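Mariama Akpalu @ Tondstead
Moved my mother's recipes out of the old notebook this October. 100 pages, and 9 of them stuck together with palm oil.

She never wrote amounts. "Pepper until it is enough." "Water, not too much." I called her for the jollof and she said to use the blue cup. The blue cup broke when I was in middle school.

So I cook each one twice before I type it up. First time I follow the page, second time I fix the salt - it's always the salt.

Groundnut soup is done. Kontomire stew is done. The bean cakes fell apart both times, and I'm going to try soaking the beans overnight.

My cousin Mohammed-Awal Issahaku has the page with the fish stew. He took it to Fandton and says he'll mail it. He said that last year too.

If you're doing this with your own family, write down the size of the pot. I skipped that with the first two recipes and had to go back.

Also ask which onions. My mother means the small red ones and the stores near me mostly carry yellow.

Bean cakes again tomorrow at 6. I'll post the amounts if they hold together.

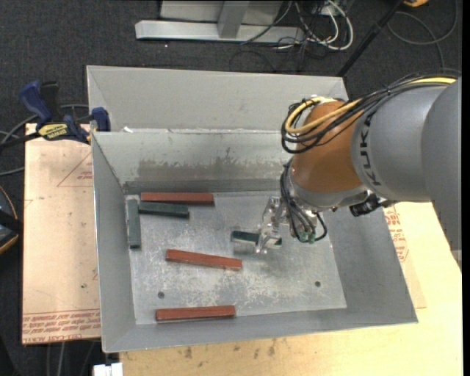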